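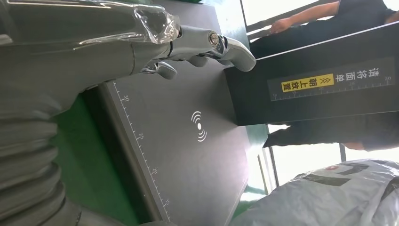
Bridden Neighborhood Association, July meeting. Minutes taken by me, Zawadi Lema, because I sat closest to the notepad.

We started at 7:05 with Biljana Yordanov in the chair. June minutes approved with one fix (I had spelled Bautista Street wrong twice, sorry!).

1. The dress code complaint at Flalton

Most of the night went to this one. For anyone who missed it, a family from Bautista Street was turned away from Flalton, the restaurant on the corner, over the dad's head wrap. The host told them "no hats." They say a man in a ball cap was eating at the bar the whole time. The dad came and told it himself, very calmly, and I think a lot of us were upset just listening.

Biljana had called the owners, a company named Prikton, and read their reply out loud. It said they "regret any misunderstanding" and that the policy is under review. There was some groaning. I asked if anyone there had called the family directly, and the dad said no, they hadn't heard a word.

We went back and forth for a good while on what to do. A couple of people wanted a picket right away. Others wanted to give Prikton a few weeks. One neighbor who used to wait tables said the host was probably told to enforce a rule with no training at all, and that we should aim at the rule -- I liked that, and so did the dad.

Agreed: we send a letter asking for a written apology to the family, a dress code posted at the door, and a clear exception for religious and cultural head coverings. Biljana drafts it, I proofread. Vote was in favor, with two people sitting it out. The picket idea comes back in August if we get another "regret any misunderstanding."

2. Petition

The online petition has passed 1,000 names. The goal is 2,000 before we hand it to the city's human rights office. Paper sheets are at the library desk too. Please print clearly, I can't read half of them.

3. Money

We have $2,000 in the account. Biljana asked to spend some on a know-your-rights evening with a lawyer, and that passed with hardly any talk. Date to be set once the library gets back to us about the big room.

4. Other stuff

The streetlight by the bus stop is still out -- I'll call again. Somebody left a blue umbrella last time and I have it at home.

We need 5 people to carry petition sheets door to door. Three signed up before we closed at 8:40. Text me if you can do a block or two.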